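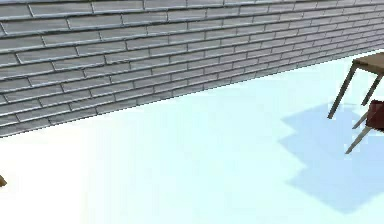 Pundbridge wall texture pack – README

Gray brick set for backgrounds, game levels, whatever you need. Built for the Yaman level, then people kept asking so it's up here now.

What's in it

300 tiles, PNG. 2 folders – "flat" and "worn". Color maps and normal maps, same file names in both. No roughness maps yet, sorry, Marleny Chambi is working on those.

Install

Unzip into your project's textures folder. Keep the folder names or the material files won't find anything. Restart the editor after. Old version in there? Delete it first, don't merge.

Settings

Tile scale 60 for long walls. Smaller rooms, just try stuff. Normal strength is set kind of high by default – turn it down if the joints look too shiny under your lights.
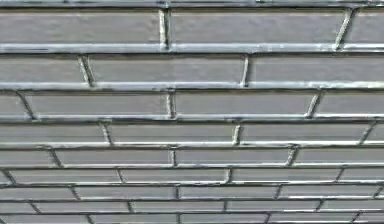 Also turn mipmaps on, otherwise you get shimmer at low angles. Filtering to max if your card can take it.

Known problems

- seam shows on 4 or 5 of the worn tiles, fix coming in November
- normals flipped in some editors, invert green channel
- preview thumbnails are out of date, ingore them

License

Free for anything, paid work too. Don't resell the pack itself. Credit is nice: Segundo Taipe and Deisy Marulanda.

Bugs go to the Situtard board, put the tile name in the title pls.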